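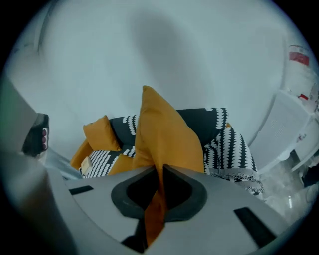 Item 4: cushion held by one corner, with the sofa behind.

Search this site Search Go
Meetings > Equipment Group > Minutes

Prikdale Equipment Group
Minutes of the meeting held on 2018-04-12 in the Buchanan Room

Present: Sheena Galbraith (chair), Teodor Åberg, Lorna Rankin, Struan Moffat (minutes)
Apologies: Magnus Lamont, who sent his comments by email in three instalments, the second correcting the first.

1. Minutes of the February meeting
Agreed, after "the gripper budget was exhausted" was changed to "the gripper budget was exhausting". Lorna then asked for it to be changed back. Changed back.

2. Matters arising
2.1 The storage cupboard. Still locked. Still the wrong key.
2.2 The Gredley loan agreement has been signed and returned. Gredley would like it signed again on the correct page.
2.3 Teodor has cancelled the duplicate order for charging leads. The supplier has confirmed the cancellation and dispatched the leads. Struan to send them back.

3. Budget position
Lorna tabled the spreadsheet. The household handling line stands at £1919 for the rest of the year, to cover grippers, spare jaws, mounts and anything described in the bid as "sundries". Magnus's first email had it at a good deal more. He had been reading the column for travel.

Sheena asked whether any of the travel money could be moved across. Lorna said it could be asked for. Sheena asked whether it would be given. Lorna said that was a different form.

4. Hand-held grippers
Teodor spoke to his paper on what to buy before the home tidying work moves on to the arm. His case is that most of the learning is done by people holding the gripper themselves, and that a second arm bought now would spend the summer under a sheet. He wants 3 more hand-held units, the same pattern as the present one, and no arm until next year.

He put up the cushion picture and made two points from it. The jaws can take a pinch of fabric and hold up a large cushion by it, which was the grip he had argued for at the last meeting and did not mention more than four times at this one. The cushion also hides the middle of the sofa from the camera, so anyone planning where to put it down has to work from the two ends. He would like a second viewpoint costed.

Sheena said she had been asked for grippers and was now being sold a camera. Teodor said the paper had always had a page five. It was established that page five had not been printed.

Lorna asked whether soft furnishings needed their own jaws. Teodor thought the standard ones would do for cushions and throws, but would not promise anything about duvets. Magnus's third email asks that duvets be left out of the bid altogether "until we are stronger people".

AGREED: to get a firm quote for 3 hand-held units. Second viewpoint to be costed separately and kept out of the same envelope.
Action: Teodor.

5. Spares
The Prurnby price list was considered. Jaw pads come in packs of 5, at a price Lorna read out twice in case it improved. Struan reported that the group gets through pads faster than planned and that the present stock will last until around the end of May.

Lorna pointed out that Prurnby will take returns on unopened packs and on nothing else. Struan is to stop opening packs to see if they are all there.

AGREED: to spend up to £300 on pads and fixings from the current line.
Action: Struan.

6. The second arm
Magnus is in favour (first email), against (second email) and would like to see the quote (third email). Sheena took the third as his position. Lorna said that service cover had been left out of the last estimate and she would not take another to finance without it. Deferred to the autumn, when everyone expects to have more money or lower hopes.

7. Cushions and covers
Struan asked whether replacement cushions could come out of sundries if any were needed. Lorna said yes, with a receipt. Struan asked about cushions bought without a receipt. Lorna said those were a gift, and thanked him.

8. Any other business
Teodor handed out page five.

9. Next meeting
To be arranged by email. Magnus to be asked to reply once.

Struan Moffat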